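Kapitel 4: Den Schiebeversuch einrichten

Drucken | Als E-Mail versenden

So, jetzt wird endlich geschoben! Wer Kapitel 3 hinter sich hat, besitzt einen Arm, der auf Befehl fährt und auf Befehl stehen bleibt. Mehr braucht ihr fürs Erste nicht. In diesem Kapitel richte ich mit euch den Versuch ein, mit dem wir in Tolau untersuchen, ob eine gelernte Steuerung auch mit Klötzen zurechtkommt, deren Form sie im Training nie hatte. Ich schreibe alles so auf, wie ich es selbst mache, mit allen Umwegen.

4.1 Platte und Stab

1. Not-Halt drücken und gedrückt lassen, bis ihr bei Schritt 5 seid.

2. Das Holzbrett auf den Lochtisch legen und am Tisch verschrauben. Bitte erst alle Schrauben locker ansetzen und dann reihum festziehen, sonst wandert euch das Brett beim letzten Dreh noch ein Stück weg (mir mehrfach passiert).

3. Den Stab in die Klemme am Handgelenk schieben und die Klemmschrauben gleichmäßig anziehen. Danach kräftig daran wackeln, ruhig mit etwas Gewalt! Wenn sich etwas bewegt, noch mal von vorn.

4. In Stornum unter »Werkzeug« die Stablänge eintragen, gemessen von der Unterkante der Klemme bis zur Spitze.

5. Not-Halt lösen und den Arm im Handbetrieb absenken, bis zwischen Stabspitze und Brett noch 4 mm Luft sind. Diese Höhe als Arbeitshöhe speichern.

VORSICHT: Beim Absenken immer die langsamste Stufe nehmen und die Finger vom Brett lassen. Der Kraftwächter greift zwar, aber erst, wenn der Stab schon aufsitzt.

4.2 Klötze auslegen

6. Einen Zielklotz und einen Störklotz aufs Brett legen, und zwar so, dass der Stab an den Zielklotz herankommt. Ich nehme für den Anfang gern Sterne, weil die sich beim Schieben so herrlich unberechenbar drehen. Was gerade nicht dran ist, kommt nach hinten an den Rand. 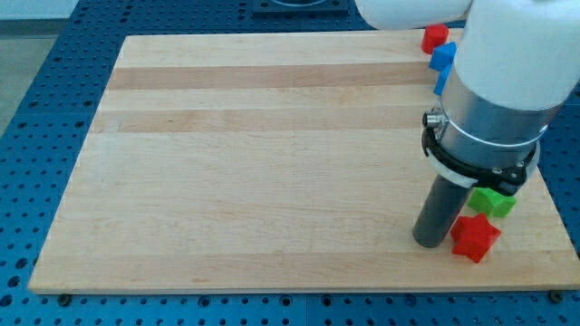 Kragh würde die Störklötze am liebsten ganz weglassen, solange man noch kalibriert: Man suche sonst einen halben Nachmittag nach einem Fehler in der Steuerung, und dann habe bloß ein Klotz den anderen gebremst. Da ist was dran. Ich lasse sie trotzdem liegen, denn genau diese Rempeleien wollen wir ja später in den Daten haben.

7. In Stornum »Neue Reihe« wählen und 200 Durchläufe eintragen. Nach jedem achten Durchlauf (Feld »Pause nach«: 8) hält der Arm an, und ihr legt die Klötze neu aus.

8. Die Reihe starten und wenigstens bis zur ersten Pause dabeibleiben.

HINWEIS: Schiebt der Stab einen Klotz über die Brettkante, zählt der Durchlauf als Fehlversuch. Bitte nicht löschen! Für die Auswertung sind mir diese Durchläufe fast die liebsten, weil man an ihnen sieht, ob die Steuerung zu spät umgegriffen hat oder von Anfang an falsch stand.

4.3 Was bei uns herauskam

Mit den Würfeln lief es von Anfang an ordentlich. Bei den Sternen hakte es zuerst gewaltig: Der Stab setzte an einer Zacke an, der Klotz drehte sich weg, und die Steuerung lief brav ins Leere. Besser wurde es, als wir die Kontaktkraft mit in die Eingabe genommen haben (Schalter »Kraft einbeziehen«, ab Werk aus). Wie stabil das ist, wenn man das Brett gegen ein glatteres tauscht, weiß ich noch nicht, die Reihe dazu läuft seit Juli.

Falls ihr mit Brarkov auswertet: Die Exportdatei vorher umbenennen, Umlaute im Dateinamen mag das Programm gar nicht.

Drucken | Als E-Mail versenden

Verwandte Kapitel
Kapitel 3: Erste Fahrten im Handbetrieb
Kapitel 5: Kamera und Brett aufeinander abgleichen
Kapitel 7: Auswertung mit Brarkov
Anhang: Fehlermeldungen in Stornum

Diese Website verwendet Cookies, damit Ihre Spracheinstellung erhalten bleibt. Einverstanden | Einstellungen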